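Handhelds and Retro Gaming > General chat
Thread: Are we all just collecting menus at this point?

pocketmoth
Joined February 2023

I need to get this off my chest and my wife has heard it twice already. I sat down last night with a cup of tea and a free evening, kids asleep, dishes done, and I spent the whole thing scrolling through a list of games. I have 700 of them on one card. I started four, played each one until the first boss or the first boring hallway, and went back to the list. Then it was bedtime.

When I was a kid I had 8 cartridges and I knew every inch of them. I could still draw you the second world of the one with the frog. And the worst of the bunch, a fishing game my uncle bought by mistake, I finished that thing twice!

So my question is, do any of you keep your library small on purpose? And if you do, how do you stick to it? I tried deleting stuff in September and put it all back inside a week.

gravel_hattie
I keep two games on mine. One long, one short. The long one is whatever RPG I'm in the middle of and the short one is a puzzle game for waiting rooms. When I finish one I swap it out. Everything else lives on a hard drive in the closet, and going to get it is enough of a pain that I don't bother.

It felt silly for the first few days and then it was great. I finished more last year than in the five before it.

Troltov
Going to disagree with the whole premise here. You liked those 8 games because you were nine and had all summer. Put a nine-year-old in front of 700 games today and he'll find his favorite and play it to death too. My nephew has access to everything ever made and he's played the same kart racer since Thanksgiving.

You're tired, man. You've got kids. Browsing a list for an hour with your tea is a perfectly good way to spend an evening and I don't see why it has to be a problem.

pocketmoth
OK, the tired part is fair. But I don't come away from it feeling rested, I come away annoyed. If I'd watched a dumb movie I'd have been happier.

Sándor Bakos
I write down what I'm playing in a paper notebook. One line per session, where I got to and what I was about to do next. It sounds like homework but it fixed my biggest problem, which was coming back after ten days and having no idea where the key was or who the guy in the blue hat is. That's when I used to quit and start something new.

Last line in mine says "go back to lighthouse, talk to the dog." So I know exactly what tonight looks like.

gravel_hattie
Stealing the notebook idea. Half my abandoned saves are from not remembering what I was doing.

biscuit_tin_88
I'm with Troltov on this, mostly. People have been complaining about having too much to choose from since the video store. My dad would walk the aisles for forty minutes and go home with the same western.

Where I think pocketmoth has a point is that the games cost us something back then. I mowed lawns for the fishing game equivalent (mine was golf). You're not going to give up on a golf game you mowed eleven lawns for.

Cakby
So buy them again! I'm serious. I went back to original carts three years ago and I only buy one when I've finished the last one. It's slower and it's more expensive and I get way more out of it. There's the box, there's the manual, you read the manual on the bus. I'd forgotten manuals had little drawings in them.

Troltov
Have you seen what carts go for now? There's a copy of a game I gave away at a yard sale that costs more than my couch. "Just buy them again" is great advice for people who already have the shelf.

Cakby
I didn't say buy the expensive ones. Sports games and movie tie-ins are still pocket change, and some of them are pretty good. The one I'm on now has somebody else's save on it, with a character named MOM at level 41. I can't bring myself to erase her.

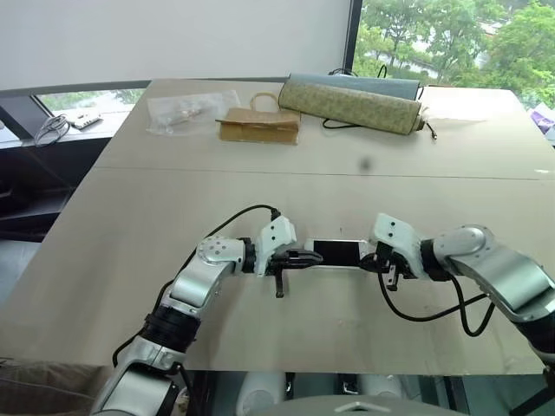 biscuit_tin_88
MOM at level 41 made my morning. I hope she beat the game.

I had the same thing with a used cart once, except the save was right before the final boss. I sat there for ages trying to decide if loading it counted as cheating. I loaded it and died in the first ten seconds because I had no clue how any of the spells worked – served me right.

Mbwambo
Different angle. I think it's the save states that wreck it more than the size of the list. When I can rewind any mistake I stop paying attention, and when I stop paying attention I get bored, and when I'm bored I go back to the menu. I turned them off and suddenly a game I'd written off as dull had me sweating on the couch.

Only exception is when somebody needs me in the other room. Then I'll use one and I won't feel bad.

Troltov
See, I'm the other way around. Without save states I'd never finish anything. I get maybe twenty minutes before someone's yelling about a missing shoe. Some of those old games want you to replay a whole castle if you stop in the wrong spot, and I'm not doing that at my age.

Mbwambo
That's a fair use of them. I mean the people who save after every jump. (I was one, so I'm allowed to say it.)

Sándor Bakos
There's a middle road, which is one save when you sit down and one when you get up. Pairs nicely with the notebook, if I can plug my notebook again.

pocketmoth
You can plug it as much as you want, I bought one at the drugstore today. Also I took everything off the card except two, like Hattie does. A platformer I never got past the ice levels in, and yes, the fishing game.

Troltov, I read your post to my wife and she said you were right about everything, so you've got a fan. But I'm going to try it the strict way for a month anyway.

gravel_hattie
The fishing game!! Which lake are you on?

pocketmoth
Second one. I can't catch anything but boots. My note for tonight says "try the other lure."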